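About Cillico

Cillico was established at Geltbridge in August with a staff of 8. The company furnishes and maintains rooms for residential and office clients, and its main premises provide 1,176 square feet of working space. 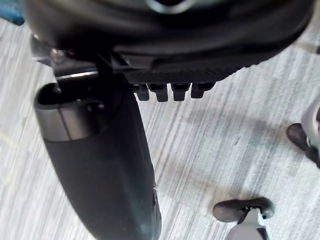

Carpeted floor, Geltbridge

Leanne Hebden directs the Duggan program, under which staff prepare rooms for new occupants. Each assignment is limited to 10 rooms.
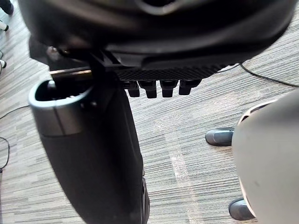 Client requirements are recorded before any furnishing begins. Color is agreed upon at this stage, and the light grey of the large, rounded piece at right is among the finishes offered.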